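Ticket: Price target alerts not arriving for two holdings
Product: Naltside Portfolio, web version
Opened by: Anneliese Diekmann
Status: Waiting for data team

First message

Hello, I use Naltside to follow my shares and I have set alerts for when an analyst changes the price target. In April I received no alert for two of my companies, Tangen and Totwood. For all the others the alerts came as usual.

For Tangen, the target was lowered from 90 to 78. I learned this from a newspaper, three days later. When I open the Tangen page in my account, the old target of 90 is still there, but the chart next to it has a small mark at 78. So one part of the page knows the new number and the other part does not.

For Totwood it is a little different. The target on the page is correct (58), but the alert history is empty.

What I have tried until now:

Logged out and in again. No change.
Deleted the Tangen alert and made it new. The page says "alert saved", but the history stays empty.
Changed from e-mail to text message. The test message arrived after one minute, so I think the delivery is working.
Looked in the spam folder. There were only the weekly letters from Mundthorpe, my broker.
Opened the account in a second browser, without any extensions. The same old target is shown.

Update, 4 May 2022

I have found something which may help you. Both companies came into my account by the import from Mundthorpe. The shares I typed in by hand have no problem. In the import file, Tangen and Totwood have a listing code with 2 letters at the end — the others have none. Maybe the alert looks for the code without the letters and finds nothing?

To test this I added Totwood a second time by hand, in a separate watchlist, and set the alert at any change. I can not say yet if it works, because no analyst has moved the target.

I must also say that I do not sell or buy only because of a target. But I pay for the alerts, and I would like to know on the same day. Please do not delete the imported positions, my purchase prices are stored there and I have no other copy with the fees included.

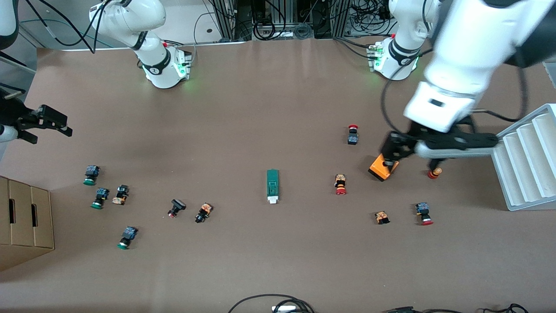

Thank you for the update, the listing code is a very good lead. We can see both alerts in your account and they are active, but they are linked to the code from the Mundthorpe file, and our analyst feed uses the short one. I have passed this to the data team. Your imported positions will not be touched. Please leave the second Totwood entry where it is for now, so that we can compare the two when the next target change comes in.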